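Living > Kitchen > Storage

The Basket With Its Name On It

5 min read

Anqi Qian moved her fruit out of the refrigerator in December, and it has stayed out. Apples, bananas and whatever else looked good at the Friday market now go into a rectangular wicker basket on a white table against the wall. On the table in front of it is a sheet of paper with one word written by hand: fruits.

She had tried bowls before. A deep bowl hides what's at the bottom, and by the time she got down to the last apple it had usually gone soft where it touched its neighbor. A shallow basket with flared sides and a woven floor lets her see everything in it. She bought hers at Clarby, a housewares store in Fustevham that has been selling wicker since 1907 and still keeps most of it stacked on the floor by the register.

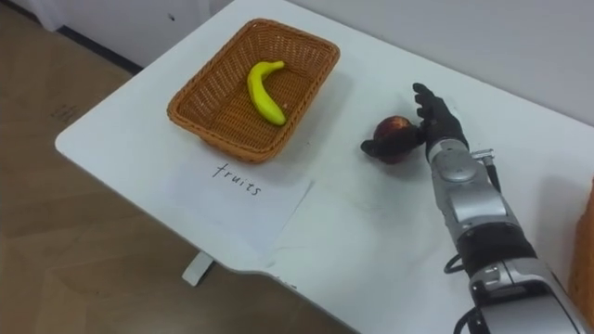 Bananas are the awkward ones. They give off the gas that ripens other fruit, so an apple stored against a bunch will age faster than one kept by itself. Qian buys only a few at a time and eats them first. If she has a lot of apples, they go in a second basket or back in the refrigerator, where they keep for weeks.

The paper label started as a stopgap. Before it went down, the basket filled up with keys, mail and pens, the way any open container near a door will. She planned to replace it with a printed tag from Emton and never did. Handwriting does the job, and a new sheet costs next to nothing when the old one gets stained. 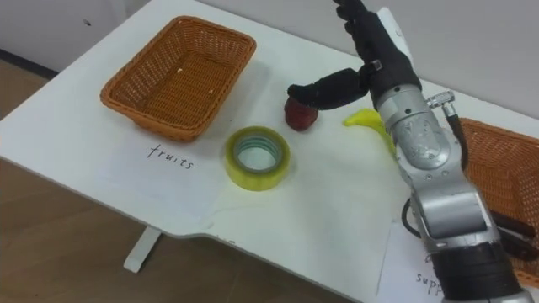 Tape, scissors and string are the things most likely to wander onto a table like this. Song, the small storage shop 2 blocks from Clarby, recommends a drawer for them and sells a divided tray that fits most desks. Qian uses a shoebox. Her rule is that anything you can't eat leaves the table before dinner - most nights that takes a minute.

Cleaning is simple. Turn the basket over and tap out the crumbs, then go over the weave with a dry brush. A damp cloth is fine for sticky spots, but let the wicker dry fully before the fruit goes back in. 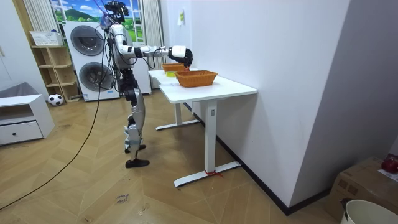 Should a fruit basket have a liner?

A thin cotton cloth helps with soft fruit such as peaches, which can pick up marks from the weave. Apples and bananas do fine on bare wicker, and air moves around them better without one. Wash the cloth whenever you empty the basket.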